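Sleep study participants wanted — doubters preferred

Every summer somebody in Clarncombe swears a cooling mat or pillow spray fixed their sleep. We have our doubts. Litolby is paying 114 adults $500 each to keep a sleep diary for 5 weeks, bedtime to breakfast. No miracles promised, and a dull result gets published too.

Shift workers welcome. Snorers as well. Mattress sellers, sorry, no.

Write to Xiomara Nguyen-Tran by 23 Apr 2026.

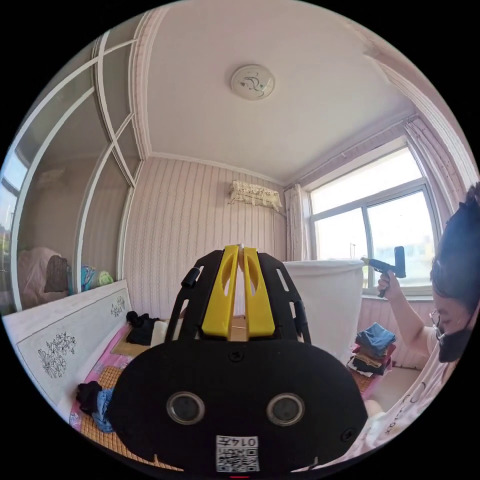
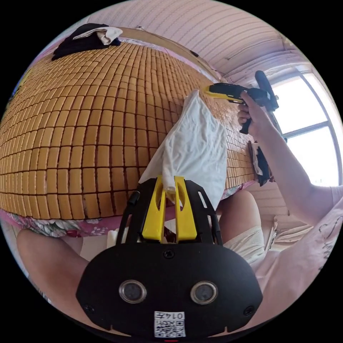

Curtains by the window; white cloth and bamboo sleeping mat.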